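The Gestinel Allowance

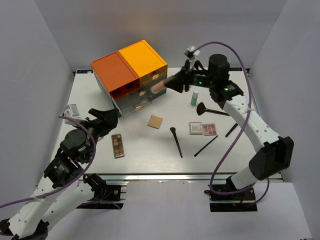

Drawer unit with two lidded boxes on top, one orange-red and one yellow.

The ferry company allowed each resident of Anuvik one cubic meter of household goods per crossing, and the allowance was measured by Murali Iyer with a steel tape.

He had held the job for twelve years. The method was set out on a laminated sheet. Goods were stacked on a pallet, the highest point was taken, then the widest, then the deepest, and the three figures were multiplied. Gaps were charged as goods. A bicycle cost nearly the whole allowance. A piano could not be moved at all unless the owner found four other people willing to cross with nothing, and this had been done once, for a piano that turned out to be past tuning.

Manuela Mancuso came down to the shed at 5 in the morning with a handcart. The ferry left at seven. She had a trunk, two chairs, a rolled mattress and a set of plastic drawers with her mother's cosmetics still in them.

"You're over," Murali said.

"You haven't measured."

"I'll measure. You're over."

He measured. The trunk and the mattress went at the bottom, the chairs on top, one inverted on the other, and the drawers beside the chair legs. He wrote the figures on the form and did the multiplication in the margin, as the company required, although he had known the result to within a few liters when the cart came through the door.

"One point one six," he said.

"What if the drawers go between the legs?"

"They don't fit between the legs."

She tried it. The drawers did not fit between the legs. She took them out again and set them on the concrete, and then she sat on the edge of the pallet, which was against the rules because it put body weight on the scale.

Murali waited for the reading to settle and noted it as void.

The evacuation order had been issued in July and gave the residents until the end of the season. The cause was the slope above the harbor, which was moving. It had moved for as long as there had been instruments on it, a few millimeters a year, and in the spring the rate had changed. Seon-mi Wi, who kept the instruments, had posted the new figures outside the store with a graph. Most people read the graph as a line going up and made no further inquiry. Manuela had asked what the units were. She had then gone home and said to her mother that there was plenty of time, and for her mother there had been.

"Who's on the crossing with you?" Murali asked.

"Noel Policarpio."

"What's he bringing?"

"I didn't ask."

Murali turned back a page. Noel had been down the evening before with his goods already crated. He had built the crate himself to the exact dimensions of the allowance, one meter on each side, outside measure. It stood against the far wall with its lid screwed down. Murali had measured it anyway, at all four corners, and found it two millimeters short in height.

"He's got two liters left," Murali said. "You can pool, but it won't help you."

"What would two liters take?"

"A teapot."

She considered the pallet. The trunk held clothes and papers, and the papers could not be left because the resettlement office at Wovstead wanted originals. The mattress was needed. No beds were issued at Wovstead for the first month. The chairs were the last two of a set of five, and she could give no account of why she wanted them except that the other three had gone to other people and these had not.

"Take off a chair," she said.

He lifted the upper one down and measured again. The highest point was now the back of the remaining chair, and it was not much lower.

"One point zero nine."

"Both, then."

He lifted down the second. Without the chairs the drawers could go on the mattress. He set them there and steadied them with one hand while he ran the tape with the other, and something shifted inside and clicked against the plastic.

"Zero point eight eight," he said. "You're under."

Manuela looked at the chairs. They stood on the concrete side by side, facing the door, where he had happened to put them.

"What happens to what's left?"

"It's listed. It stays in the shed."

"And then?"

"The shed's on the slope," Murali said.

He filled in the rest of the form. Under Goods Surrendered he wrote chairs, 2, and turned the sheet for her to sign. She signed. The form had a second box, Reason, and the company accepted any entry there provided it was legible. Most people put volume. She held the pen over it for some time and then put volume.

Noel came in at half past six with his coat buttoned to the neck. He greeted both of them, went to his crate, and checked each of the screws in the lid with his thumb. When he had finished he walked over and read the form on Murali's clipboard, upside down, with his head tilted.

"You've got twelve percent in hand," he said to Manuela.

"It isn't enough for a chair."

"It's enough for a chair in pieces." He bent and looked under the seat of the nearer one. "These are pegged. There's no glue in them. Chae's work - he never used glue."

"The rule is goods as presented," Murali said.

"So she'll present it in pieces."

Murali consulted the laminated sheet. He knew its contents, but the company required that it be consulted. There was nothing on it concerning condition. He looked at the clock over the door, which gave them twenty-two minutes to loading, and then he went to the bench and came back with a mallet.

The first peg took the longest. After that Noel struck and Manuela pulled, and Murali laid the parts along the edge of the mattress in order of length. When the seat came free she turned it over. There was a number penciled on the underside, a 4, in a square hand. She put it face down on the stack.

He ran the tape. Height, width, depth. He did the multiplication in the margin, then did it again beneath.

"Zero point nine nine," he said.

He crossed out the 2, wrote 1 above it, and both of them initialed the change. The horn sounded from the Gestinel, out past the breakwater. Noel went to open the big doors.

Manuela picked up the remaining chair and carried it to the desk, where Murali had been doing his paperwork standing up, and set it down behind him. Then she took hold of her end of the pallet.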